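Sturnthorpe Residents' Board > Home and Garden > Repainting a back room white, which white?

wumport_lad
I'm redoing the back room in December and want it white all over, walls and woodwork. Birhane do a trade emulsion at 80 quid for the big tub and Zunum do one for a good bit less. Has anyone used either? The room faces north and gets very little sun.

Zewditu Tsegaye
I used the Birhane in our hall. Two coats over old magnolia and it covered. It is a cold white though, and in a north room it will look blue by three in the afternoon. Get the tester pot first and paint a piece of lining paper, not the wall.
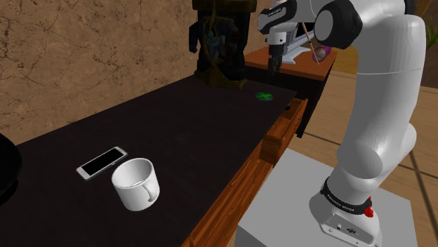 plumbline702
Matching the woodwork to the walls is where I'd stop you. If everything is the same white the room goes flat and you lose the edges of the skirting and the door frames. You need something dark to break it up. Look at the black rings at the joints on that white arm, they show you where each part ends. Black handles and a dark curtain pole would do the same job for you.

wumport_lad
The handles are brass and they're staying.

kettle1198
Disagree with plumbline. We did walls, skirting and ceiling in one white and the room looks bigger. Use eggshell on the wood and matt on the walls and the shine gives you enough of an edge.

plumbline702
Eggshell yellows. Ours went in two years.

kettle1198
Oil-based does. Water-based hasn't on ours.

Zewditu Tsegaye
Agree on water-based. Sand the old gloss first or it will peel at the corners.

wumport_lad
Tester pots ordered, one of each. Will post when they're dry.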